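Skenano wrist camera kit with the Aubert finger pads: four months on one arm

Reviewed by Baptiste Charpentier
Dec 7, 2021

I look after one tabletop arm with a two-finger gripper. It picks things up off a table and puts them down again, and most of the things are groceries or household goods. The hand had a flat-lens camera on it when I took it over. I swapped that for the Skenano fisheye kit, bought through Plulotitz, and added a set of Aubert finger pads at the same time. This review covers both, with most of the space going to the camera because that is where most of my time went.

What comes in the box

The camera body, a steel bracket, four short bolts, two long bolts, a cable with a right-angle plug, and a folded sheet of instructions. The sheet is printed small and the torque table is on the back, where I missed it the first time. There is no hex key. Delivery from Plulotitz was quick and the parts were well packed.

Mounting

The bracket goes onto the wrist housing and the camera sits behind the fingers looking forward. Allow an hour for a first fitting. The holes lined up with my hand without drilling, but the long bolts are too long if you leave out the spacer, and the spacer is easy to leave in the bag. Put thread lock on everything. I skipped it on one bolt and found that bolt on the table two weeks later.

Route the cable before you tighten the bracket. The plug needs a little slack on the inside of the wrist, and if it is pulled tight the picture drops out whenever the last joint turns past a quarter turn. I now tie it down in two places and run the wrist through its full range by hand, power off, before I start anything up.

The lens takes in a lot. You get the fingers, the table and most of the room in one round picture, and a good part of the hand as well. For checking a grip I like that, and it has saved me from having to stand at the table and lean over.
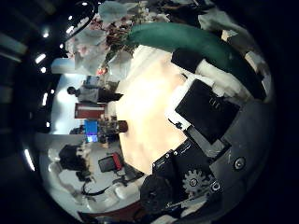 Long, smooth items are the ones I use for testing pads. They roll, they tip if you take them off center, and a glossy skin gives the fingers very little to work with. The old bare fingers were poor at this. With the Aubert pads I close at a lower force and the item stays put on most tries. The pads are held on by a clip and a screw, and the screw is the weak part of the design. It is soft, and the head on one of mine rounded off at the third change. I replaced the lot with ordinary ones from the drawer.

Calibration

Skenano supplies a printed board and a small program. You hold the board in front of the lens at different angles and the program collects frames until it is satisfied. It asks for 300. I tried stopping at 142 to save time and the result was fine in the middle and bad toward the rim, with straight edges still bowed after correction. Do the full set. Make sure you tilt the board well out to the sides, and keep it flat — mine is now glued to a sheet of glass.

You have to repeat this after any knock to the bracket. I do a quick check every morning with the gripper over a taped cross on the table, and a full calibration only if the cross has moved.

Upkeep

Wipe the lens with a dry cloth. Food leaves a film on it that you don't notice until the overhead lights start to smear. I tried Clinix wipes on the lens and they left streaks, but they are good on the pads, so I keep a pack by the arm for that. Clean the exposed gears on the hand with a stiff brush and go easy on the grease, as anything extra ends up on the table. Pads should be turned over when the edges shine. The first set went on in August and I expect to fit the third by March.

Problems

The camera runs warm in long sessions. It hasn't shut down on me, but I would have liked a vent. Exposure is slow to settle when the arm swings from a dark corner to a bright tabletop, and the software has no lock for it. Plulotitz answered my message about this and said to set the gain by hand, which helps.

Would I buy it again

The camera, yes. The Aubert pads, yes, with different screws. If your work stays in a small area straight ahead of the fingers, a flat lens is cheaper and needs less calibrating, and I would stay with that.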